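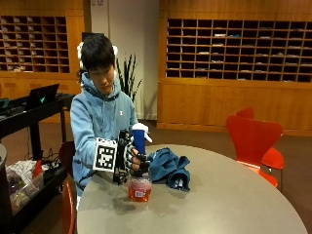

Notes > Automation > Household Work

Can a Machine Wipe the Table Yet?
2024-11-12

Readers of these notes have asked for a plain statement of where household automation stands. The present entry is limited to one chore, the cleaning of a table with a spray bottle and a cloth. I chose it for the reason that most adults do it daily without thought, and that it remains, in my assessment, outside what a buyer can reasonably expect from any machine sold for the home.

The chore has more parts than its name suggests. The bottle must be picked up by the neck, turned so that the nozzle faces the surface, and held steady while one finger works the trigger against a spring. The cloth must then be taken up, folded or bunched, and moved with even pressure until the surface is clean. A person judges the last point by eye and by feel. A machine must be given some means of judging it.

In September I reviewed the trial notes that Despina Kontogiannis kept on the Veleo arm, a tabletop unit with a two-finger grip. Over 146 attempts the arm lifted the bottle and set it down upright in 90. It was not asked to spray. A later series with a cloth alone was stopped after 15 attempts, as the grip tended to pin the fabric to the table and drag it in a rope. Ms. Kontogiannis considers the first figure encouraging - I consider it modest, given that the bottle was placed on the same mark each time.

The approach now receiving the most attention is to record people at work and train the machine on the record. The hand is the part of interest. Ordinary video loses the fingers as soon as they close around an object, and a glove that carries its own sensors does not depend on a clear view of them. A printed marker fixed to the glove lets a camera follow where the hand is and which way it is turned.

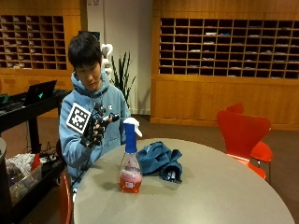 Sensor glove with marker, spray bottle and cloth.

The difficulty is one of transfer. A human hand has a thumb that can brace while the index finger pulls. The Troveo gripper, to take the other unit I have followed closely, has no equivalent, and a recorded trigger pull must be converted into some motion it can perform. The Flikuden software attempts this conversion and can require up to 449 recordings for a single new object. A bottle of a different shape counts as a new object.

My position is therefore unchanged from the spring. Floor care is settled for flat rooms. Table care is not, and households should not delay hiring help on the expectation that it soon will be. I intend to return to the subject when the Shevchuk wrist is available with a third finger - the current schedule does not give a date.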